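Gordon Morin: «La gente no tira la ropa porque esté rota, la tira porque no sabe a quién llevársela»

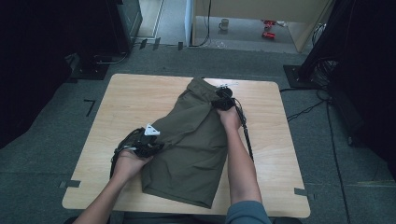

Unos pantalones cortos de color verde oliva sobre una mesa de madera clara.

26 de agosto de 2019

Gordon Morin abrió su taller de arreglos en Flombridge cuando en la calle ya habían cerrado la mercería y las dos tintorerías. Antes había trabajado en Clurkard, una fábrica de ropa de trabajo donde empezó barriendo y terminó como encargado de patronaje. Recibe en la trastienda, junto a una máquina plana que enciende y apaga varias veces durante la conversación.

El taller se llama Zanura, como el barco en el que navegó su abuelo. Morin no da más explicaciones sobre el nombre. Prefiere hablar de cremalleras.

«Es lo que más entra por la puerta», cuenta. «Cremalleras y bajos. La cremallera de una cazadora buena se cambia en una hora y la cazadora dura otros diez inviernos. Pero tienes que encontrar el repuesto de la misma medida, y ahí se te va la tarde».

Durante la temporada alta, que para él empieza en mayo con las bodas y la ropa de verano, el taller recibe unas 80 prendas por semana. En enero pueden ser la mitad. De esa irregularidad se queja más que del alquiler. «Con el alquiler sabes lo que hay. Con los bajos de los vestidos de invitada no sabes nada hasta que aparecen todas el mismo martes».

Aprendió a coser en la fábrica, de noche, con retales. En Clurkard los encargados no cosían y a él le parecía absurdo dibujar el patrón de un pantalón sin haber montado nunca una bragueta. Una compañera del turno de tarde le enseñó lo básico a cambio de que la llevara en coche a casa. Tardó meses en hacer una bragueta que se pudiera enseñar.

De aquella época conserva una opinión firme sobre la ropa de trabajo. «Estaba pensada para arreglarse. Las costuras llevaban margen, el bajo llevaba margen, la rodillera se descosía entera y se ponía otra. Ahora me traen pantalones que han costado mucho más y por dentro no hay ni medio centímetro de tela. Si has engordado, no puedo hacer nada por ti».

Preguntado por el precio, contesta sin rodeos. Un bajo sencillo cuesta 8 euros y no lo ha subido desde que abrió. Con eso no gana dinero, admite, pero quien viene por un bajo vuelve por un abrigo. Los abrigos son otra cosa: cambiar el forro completo puede llegar a los 100 euros, y entonces hay que sentarse con el cliente y hablar.

«Yo pregunto siempre lo mismo: ¿te lo vas a poner? Si me dicen que sí, lo hago. Si me dicen que era de su padre y que lo quieren guardar, les digo que lo guarden como está, que el forro roto también era de su padre». Hay quien se ofende. Una señora salió sin despedirse y regresó al cabo de un año con el mismo abrigo y una bolsa de faldas.

Morin no cree que la ropa barata sea el enemigo, o al menos no el único. Arregla camisetas de mercadillo si se lo piden y cobra lo mismo que por las demás. Le preocupa más que se haya perdido la costumbre de mirar una prenda antes de comprarla. «Dale la vuelta. Mira la costura del tiro, que es por donde se abre. Tira un poco de los botones. Son diez segundos en la tienda».

Desde el año pasado da clases dos tardes al mes en el centro cívico Tjoa. El primer anuncio hablaba de «iniciación a la costura» y se apuntaron tres personas. Lo cambió por «arregla tu propia ropa» y hubo que abrir otro grupo. Los alumnos traen lo que tienen en casa: vaqueros gastados por la entrepierna, sábanas, el disfraz de un hijo. La primera sesión se dedica entera a enhebrar, hacer el nudo y coser un botón con su cuello de hilo. La segunda, a descoser.

«Descoser es lo que más les cuesta», dice. «Les da miedo. Se creen que si sueltan una costura se les va a deshacer el pantalón en las manos. Y un pantalón son cuatro piezas grandes y unas cuantas pequeñas, no tiene más misterio. Cuando lo has abierto una vez, ya lo miras de otra manera».

En las clases no deja usar máquina hasta la quinta tarde. Algunos protestan, sobre todo los que acaban de comprarse una. Él tiene seis en el taller y solo utiliza dos —la plana y una remalladora de segunda mano que compró por 200 euros cuando cerró otro arreglador de la zona—. Las demás son para piezas.

Le han propuesto más de una vez abrir un segundo local. No quiere. Tendría que contratar a alguien y dedicarse a llevar cuentas, que es de lo que se marchó cuando dejó la fábrica. Sí le gustaría tener un aprendiz. Ha probado con dos jóvenes y ninguno se quedó; el primero encontró un trabajo mejor pagado y la segunda se fue a estudiar diseño. Con ella mantiene el contacto y de vez en cuando le manda por correo dudas sobre cómo montar un cuello.

La conversación se interrumpe porque entra un hombre con un traje metido en una funda. Lo necesita para el sábado y las mangas le quedan largas. Morin saca la chaqueta, le da la vuelta a un puño y cuenta los botones. Los ojales están abiertos, así que habrá que acortar desde el hombro —tres horas de trabajo, calcula— y se lo dice tal cual. El hombre pregunta si se puede hacer más barato.

«Se puede doblar el brazo», responde Morin, y le apunta la prueba para el día siguiente a las nueve.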